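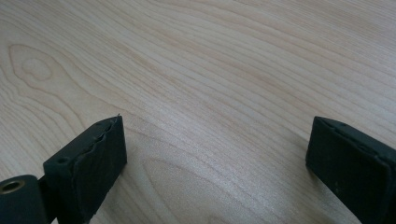 図1　机の天板、木目の部分

銅線の電話網はいつ、どうやって終わるのか
プラーラム地区における固定電話の光回線移行に関する調査報告

地域情報学演習　プロジェクト報告書
執筆　ナタリー・グエン（Nathalie Nguyen）
共同調査　セム・ファンデルリンデン（Sem Van der Linden）
提出　2025年2月

1．調査のきっかけ

固定電話について書きたいと言ったとき、同じ演習の人たちにはかなり不思議そうな顔をされました。携帯電話の料金や次世代の無線通信を選ぶ班が多いなかで、壁から出ている線の話です。でも、調べはじめたらこれが本当に面白くて、夏のあいだずっと電話線のことばかり考えていました（道を歩いていても電柱ばかり見てしまい、セムに何度か置いていかれました）。

発端は6月にプラーラムの各戸に届いた一枚の通知です。地域の固定通信を担うドレスポート社（Dresport）が、プラーラム交換局につながる銅線の電話サービスを終了し、光回線の上で動く音声サービスに切り替えるという内容でした。祖母の家にもこれが届き、祖母は「うちの電話がなくなるらしい」と言いました。通知を読むと電話番号はそのまま使えると書いてあります。では、祖母はなぜなくなると思ったのか。通知の文面と受け取られ方とのずれが、この調査の出発点になりました。

調べたかったことは次のとおりです。事業者は銅線網の終了をどのような手順で進めているか。利用者は何を知らされ、何を知らないままでいるか。そして、停電時の通話や見守り用の通報装置など、銅線だからこそ当たり前に動いていたものはどうなるのか。

2．背景

銅線の電話は、交換局から線を通して電気も送っています。そのため家が停電しても、単純な構造の電話機なら使えることが多い。私はこれを知りませんでした。セムも知りませんでした。一方、光ファイバーは電気を運ばないので、家の中に置く終端装置と電話機のどちらにも家庭のコンセントから電源を取る必要があります。停電すれば、予備の電池がない限り通話はできません。

事業者の側から見ると、銅線網を維持する負担は年々重くなります。古い交換機の交換部品は手に入りにくくなり、扱える技術者も減ります。しかも利用者が減っても、線は一軒でも残っていれば保守しなければなりません。光回線と銅線を並べて維持するのは、ほとんど乗っていない列車のために線路をもう一本保つようなものだと、ドレスポートの説明会で担当者が話していました。このたとえはわかりやすくて、私は思わずノートに大きく書きました。

とはいえ、早く終わらせればよいという話でもありません。銅線につながっているのは電話機だけではなく、エレベーターの非常通話、警備会社の通報装置、商店の決済端末、高齢者の緊急ペンダントなどがあります。どの装置がどの線を使っているのかを、事業者が必ずしも把握していないという点が、この問題を難しくしています。事業者に見えるのは回線の契約までで、その先に何が挿さっているかは利用者の家の中の話だからです。

3．調査の方法

調査は聞き取り、公開資料の読み込み、説明会の傍聴を組み合わせました。

聞き取りはプラーラムの20世帯にお願いしました。質問は5問で、通知を読んだかどうか、内容をどう理解したか、固定電話を主に何に使っているか、電話線につながっている電話機以外の装置があるか、停電のときの連絡手段を決めているか、という構成です。最初の案では料金についても聞くつもりでしたが、試しに祖母に答えてもらったところ料金の話だけで日が暮れそうになったので外しました。

比較のため、ひと足先に切り替えが終わった隣町のシダウ（Sidau）の資料も読みました。シダウの町議会は移行に関する質疑の議事録を公開していて、これが宝の山でした！　苦情がどの時期にどんな内容で出たのか、町がどう答えたのかが細かく残っています。議事録の読み込みはセムが担当し、色分けした付箋で分厚い束を作ってくれました。

説明会はドレスポートがプラーラムの公民館で開いたもので、昼の部と夜の部の2回とも傍聴しました。録音は認められなかったため、二人で別々にメモを取り、あとで突き合わせています。発言の引用はすべてこのメモによる要約で、一字一句そのままの記録にはなっていません。

4．聞き取りの結果

通知は、ほとんどの家庭で届いたこと自体は覚えられていました。ただ、読み方はばらばらでした。いちばん多かったのは「光の契約の宣伝だと思った」という受け取り方です。封筒に料金プランのちらしが同封されていたことが影響しているようで、ちらしの方を先に見て、通知ごと処分した家もありました。祖母と同じく、固定電話そのものがなくなると理解した方もいました。

使いみちについては、こちらの予想と違う答えが返ってきました。私は「もう使っていない」という答えが多いと考えていたのですが、病院からの連絡、親戚との長電話、店の注文受付など、生活の決まった場面で使われ続けています。ある青果店では、常連の注文がすべて固定電話にかかってくるため、番号が変わったら店をたたむとまで言われました。番号は変わりませんとお伝えすると、たいへん安心した様子で、帰りに梨をいただきました。

電話機以外の装置については、質問しただけでは思い出してもらえないことがよくありました。「ない」と答えたあとで、玄関先まで見送ってくれたときに「そういえばこの警報器は電話線だったかもしれない」と気づいた方がいます。聞き方の失敗でもあります。装置の名前を並べた一覧を見せながら聞けば、もっと正確に把握できたはずです。途中で聞き方を変えると答えが比べられなくなるため、最後まで同じ文面で通しました。

停電時の連絡手段を決めている家庭は少数でした。携帯電話があるから大丈夫という答えが多かったのですが、プラーラムの谷沿いは電波が弱く、家の中では通話が途切れる場所があります。実際に谷沿いのお宅では、窓際の決まった位置に立たないと携帯電話がつながらないと教えてもらいました。こういう場所こそ、切り替えの影響が大きいと考えられます。

5．シダウの経験

シダウの移行は、議事録を読む限り、最初はあまりうまくいっていません。切り替えの予約が集中し、工事の日に誰も来なかった、来たけれども屋内の配線が古くて作業できなかった、という苦情が続いています。町議会では移行をいったん止めるべきだという意見も出ました。これに対して事業者側は、止めれば二重の設備を維持する期間が延び、古い交換機の故障でかえって長い不通が起きるおそれがあると説明しています。

どちらの言い分にも理由があり、班の中でも意見が割れました。セムは止めるべきだったという立場で、私は続けるしかなかったという立場です。議論しているうちに二人とも、止めるか続けるかよりも、遅れた家庭をどう扱うかの方が重要だという点では同じ考えだと気がつきました。

流れが変わったのは、町が通信機器に詳しいデジャルダン設備店（Desjardins）に頼み、工事の前に家庭を訪ねて装置を確認する事前点検を始めてからです。店の人が家に上がり、線の先に何があるかを一緒に見る。それだけのことですが、議事録に載る苦情は目に見えて減り、内容も「つながらない」から「終端装置の置き場所が気に入らない」に変わっていきます。デジャルダン設備店には電話で話を聞くことができ、点検で特に見落としやすいのは、二階の子機と、前の住人が残していった警報装置だと教わりました。

6．説明会で出た論点

昼の部は年配の参加者が多く、質問は停電と緊急通報に集中しました。ドレスポートは、緊急ペンダントを使っている家庭など、登録した世帯には終端装置用の予備電池を無償で渡すと答えています。持続時間は待ち受けで2時間とのことでした。これに対し、冬の停電は一晩続くこともあるという声が上がり、担当者は持ち帰って検討すると述べました。この件の回答は、本報告書をまとめる時点でまだ公表されていません。

夜の部には商店主や勤め帰りの人が多く、決済端末が止まる時間や、工事の立ち会いが話題になりました。光回線以外の選択肢はないのかという質問もありました。担当者によると、光ファイバーを引けない建物には無線を使う固定電話を用意するそうです。谷沿いの電波の弱さについてはセムが手を挙げて質問し、個別に測定してから判断するという答えをもらいました。手を挙げるまでにずいぶん迷っていましたが、終わったあとに谷沿いの住民の方から声をかけられ、そこから聞き取りに協力してくださる家が増えました。質問してみるものです。

7．考察

調べる前、私は銅線網の終了を技術の問題だと思っていました。回線の置き換えそのものは確かに技術の仕事ですが、プラーラムで起きている混乱の多くは、説明の順番と書き方から来ているように見えます。通知では最初の段落に光回線の速さが書かれ、番号が変わらないことは裏面にありました。利用者が真っ先に知りたいことが裏にあったわけです。

終了時期の決め方にも課題があります。ドレスポートの計画は交換局ごとに期日を定めていて、期日を動かす条件がはっきりしません。シダウのように工事が滞った場合、どの程度遅れたら延期するのか、誰が決めるのか。事業者だけで決めるのか、町や規制当局が関わるのか。期日があること自体は準備を促すうえで役に立つと思いますが、緊急通報装置のある世帯については、新しい回線で装置が動くことを確認するまで銅線を切らない、という条件を先に決めておくことを提案します。

あわせて、事前点検をプラーラムでも行うことを提案します。費用を誰が持つかは難しい問題で、シダウでは町が負担しました。移行で保守の負担が軽くなるのは事業者なのだから、事業者にも分担を求める余地がある、というのが私たちの考えです。ただし、ドレスポートの費用の内訳は公開されておらず、金額の妥当性までは検討できませんでした。

8．調査の限界と今後

聞き取りに応じてくださったのは、日中に在宅している方や説明会に来る方に偏っています。固定電話を持たない若い世帯、集合住宅の管理会社にはほとんど話を聞けていません。エレベーターの非常通話は管理会社の担当なので、ここが抜けているのは大きな穴です。また、シダウとプラーラムでは家の建て方も地形も違うため、議事録の傾向をそのまま当てはめることはできません。

続きをやるなら、まず通知の書き直し案を作り、何人かに読み比べてもらいたいです。番号のこと、停電のこと、装置のことを表面に置いた案の下書きはすでにあります。祖母に見せたところ、字が小さいと言われました。現在、文字を大きくした版を作っています。

9．役割分担

質問票の作成、聞き取りの記録、本文の執筆はグエンが担当しました。議事録の整理、谷沿いの世帯への連絡、説明会での質問はファンデルリンデンが担当しました。聞き取り先への訪問は二人で行っています。

謝辞

聞き取りに応じてくださったプラーラムの皆さん、電話で長い時間を割いてくださったデジャルダン設備店の皆さん、議事録の閲覧方法を教えてくださったシダウ町議会の事務局の方にお礼を申し上げます。青果店の梨はとてもおいしかったです。

付録
付録A　聞き取りの質問票
付録B　シダウ町議会議事録の分類表
付録C　通知の書き直し案（下書き）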